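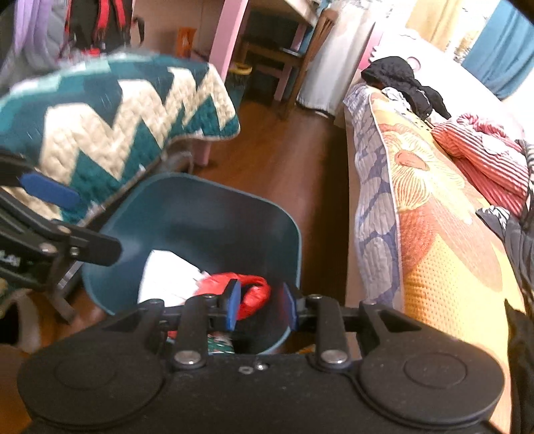 Kustow 敞口收纳桶(深青色)

产品类别:室内垃圾桶/杂物收纳桶
系列:Kustow 敞口系列
颜色:深青色,桶口边沿颜色略浅
形式:无盖,圆角方形桶口
材质:塑料
适用位置:卧室、起居室、书桌旁、走廊
供货:Waltgate 家居
保修期:2 年

产品概述

Kustow 敞口收纳桶用于收集干性生活废弃物,包括零食包装、糖纸、纸片、标签、快递填充纸等。桶体为一次注塑成型,无活动部件,无脚踏机构,无盖板。使用时物品由上方直接投入,清倒时整桶提起翻转即可。

本品属于低频清倒型容器,设计目标为单间卧室或一张书桌的日常用量。厨余、液体及带有残汤的餐盒不在适用范围内,此类废弃物请选用同品牌的 Falcão 带盖厨房桶。

结构说明

桶口。采用圆角方形轮廓。与同等宽度的圆形桶口相比,开口面积较大,折叠不规则的包装袋和硬纸片较易落入。四角为圆弧过渡,擦拭时抹布可连续通过,不留死角。

口沿。口沿较薄,颜色比桶身浅一级,便于在光线较暗的房间内辨认开口位置。口沿不设翻边卡槽。如需使用垃圾袋,请配合 Inel 固定圈(另购)。

内壁。内壁为光滑面,无加强筋,无印刷。塑料膜类包装带静电时可能贴附于壁面,用微湿抹布擦过即可脱落。深色内壁对浅色纸张和白色包装的反差明显,误投的票据、说明书容易发现。

底部。桶底外侧设 2 条防滑垫,呈平行排列,材质为热塑性弹性体。防滑垫与桶底为卡扣连接,磨损后可单独更换。垫条不含着色迁移成分,可直接放置于木地板、强化地板和瓷砖表面。

放置要求

一、放置面应平整、干燥。木地板表面如刚完成打蜡或涂刷保养油,应待其完全固化后再放置桶体。

二、与床沿、沙发及垂落的纺织品保持间距。绗缝被、床罩等厚型织物下垂后会遮住部分桶口,轻质包装容易滑落至桶外。建议将被边掖入床垫,或将桶体移至床尾一侧。

三、与取暖设备的距离不小于 20 厘米。不得将桶体直接放置在地暖分水器盖板上。

四、不得叠放重物于口沿。口沿为薄壁结构,长期受力会产生不可恢复的变形。

五、避免阳光长时间直射。深青色为本体着色,不易脱落,但持续紫外照射后表面光泽会下降。

投放建议

金属光泽的零食袋和糖果包装在揉皱后会回弹,占用体积较大。敞口桶在盛装此类包装时,实际装填量通常受回弹体积限制,与重量无关。可将包装袋沿长边对折两次后打结再投入。

纸张类废弃物应平放或撕成较小的尺寸。整张硬质包装斜靠内壁时会形成架空,后续投入的小件包装会停留在上层,表面看似已满。清倒前可先将大件取出压平。

可回收物与其他废弃物分别收集时,建议并排使用两只同型号桶体。桶身可用油性笔在底部做标记,标记以酒精擦拭可去除。同系列另有浅灰色可选,便于按颜色区分。

清洁与保养

日常清洁:清倒后以湿布擦拭内壁和口沿,自然晾干。

深度清洁:使用中性洗涤剂加温水,软质海绵擦洗,冲净后倒置沥干。水温不宜超过家用洗碗温水的一般温度。本品不建议放入洗碗机。

糖渍处理:糖果和果冻类残留先用温水浸湿再擦除,不得用金属刮片刮铲。刮痕会积存灰尘,在深色内壁上较为明显。

胶渍处理:标签残胶可用食用油涂抹后静置片刻,再以洗涤剂清洗。不得使用丙酮、香蕉水或含氯漂白剂。

防滑垫:每次深度清洁时一并取下冲洗。垫条下方如存有细砂,移动桶体时会划伤木地板漆面,应及时清除。

耐久性

样品在 Waltgate 内部测试中完成 3,000 次提起、翻转、放回的循环操作,测试后口沿无裂纹,防滑垫无脱落。测试在室温下进行,桶内装填物为干燥纸张与塑料包装的混合物。该结果不适用于低温环境。冬季存放于不供暖的车库或阳台时,塑料韧性下降,应避免磕碰。

配件

Inel 固定圈:用于固定一次性垃圾袋,压扣于口沿外侧,安装后袋口不外露。仅适配圆角方形桶口的型号,与圆形桶不通用。

替换防滑垫:每包 2 条,含卡扣。更换时将桶体倒置,由一端撬起旧垫,再将新垫卡扣对准孔位压入。

衬纸:裁切好的底部衬纸,吸附少量粉尘和碎屑。选配,不影响正常使用。

常见情况处理

桶体移动时有异响:检查防滑垫卡扣是否完全压入。

桶体轻微摇晃:确认放置面是否平整,并检查两条垫条是否为同一批次。混用新旧垫条会造成高度差。

内壁残留气味:以小苏打水溶液浸泡后冲净,置于通风处晾干。

口沿出现白痕:多为弯折应力所致,不影响使用。如白痕扩展为裂纹,应停止提拉该部位,并联系售后。

固定圈扣不紧:检查垃圾袋材质。过厚的袋子在转角处会形成多层褶皱,应将褶皱展平后再压扣,或换用较薄的袋子。

保修与退换

保修范围包括桶体开裂、口沿成型缺陷及防滑垫卡扣断裂。下列情况不在保修范围内:接触高温物体造成的熔痕,使用溶剂造成的表面损伤,叠压重物造成的变形,以及正常使用产生的表面细微划痕。

申请保修时请提供订单编号、底部批次号及损坏部位照片。批次号压印于桶底外侧,位于两条防滑垫之间。

未使用的商品可按 Waltgate 退换条款办理退货,包装内的衬板和防滑垫保护纸应一并退回。固定圈拆封后不单独退货。

包装清单

收纳桶 1 只
防滑垫 2 条(已安装)
使用说明 1 份

相关产品

Falcão 带盖厨房桶
Kustow 敞口收纳桶(浅灰色)
Inel 固定圈
Kustow 替换防滑垫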